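**Turbridge pulls indoor navigation release after door fault**

FUTCOMBE, Wednesday, August 16, 2023 – Turbridge has withdrawn version 17 of its indoor navigation software after a fault caused simulated home robots to drive into open interior doors. The company told customers to go back to the previous release and to keep any robot already running version 17 out of rooms with hinged doors until a fix is issued.

The fault was found during regression testing in Lazaridis, the simulator Turbridge uses to check each release before it reaches hardware. A batch of 2,778 runs through furnished home interiors ended with 533 contacts between the robot base and a door. The release before it, given the same batch in January, recorded none.

According to the fault notice, the planner stores a door as a gap in the wall with two states, open and closed. When a door is marked open, the gap is cleared for travel. The door panel itself should then be added to the map as an obstacle at its current angle. In version 17 that second step is skipped if the floor type changes within 400 millimeters of the panel's lower edge.

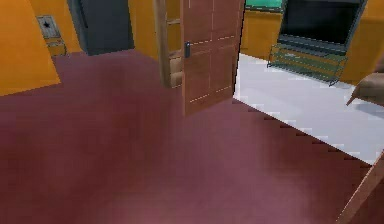 The floor check was added to stop robots from slowing down at every carpet edge. It runs on the same pass as the door update and writes to the same cells of the map. Where the two overlap, the floor result is written last and the panel is lost. The robot then plans a straight path through the space the door occupies.

The bump sensor worked as designed in all of the recorded contacts and stopped the drive motors. The robot then backed up, planned again from the same faulty map and took the same path. Most of the affected runs ended on a timeout after repeated contact.

"The stop is the last layer, and it should not be doing the planner's job," said Orestis Fragkou, who leads release testing at Turbridge. "The map was wrong and the robot trusted it."

Fragkou said the fault was missed in the short test set because every door in that set opens over a single type of floor. The full batch is run only once per release, and version 17 had gone out to early customers before it finished. Turbridge has now made the full batch a condition of shipping.

One customer, the equipment rental firm Tirmont, had loaded version 17 on its robots. Tirmont reported no injuries and no damage, and said its units were returned to the older release the same day.

A corrected build is in testing. It writes door panels to a separate map layer that the floor check cannot change. Turbridge has not set a release date – the notice says only that the full batch must finish with no door contacts. Customers who need the floor check before then can request it as a separate module, with door crossing turned off.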